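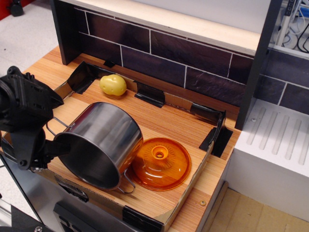

Where do the lids go when the pots are put away? Upside down in the shallow drawer left of the sink, knob upwards if it's one of the ridged ones, and never stacked on the pots.

11/10/2019

Second go at sorting the small pots for the Tunville kitchen corner. Hidayah wants the whole set on the counter by the time the Malel people come, so I went through both boxes this morning.

Steel pot with the wire handles: weighed it twice without the lid, 994 g each time. The label on the box says different but I think that includes the lid. Polish is fine along the side. Base needs another look in daylight.

Orange plastic lid: washed, no cracks found round the rim. Dimas thinks it belongs to a different set. He may be right, but it sits well enough and I'm keeping the two together until Sitompul send the parts list.

Toy potato stays at the back by the tiles. Khairul moved it to the food basket last time and then the basket wouldn't close.

Cardboard edging on the counter is still holding. Black tape at the corners and sides, same roll as before. Aiman asked for a wooden one – quote from Seten was 1,796 for the pair, so cardboard until December at least.

Still to do:
Wipe down the tiles, grout especially.
Write the set number inside the drawer.
Ask Ikhsan where the other 2 lids went.
Order more black tape, the wide sort.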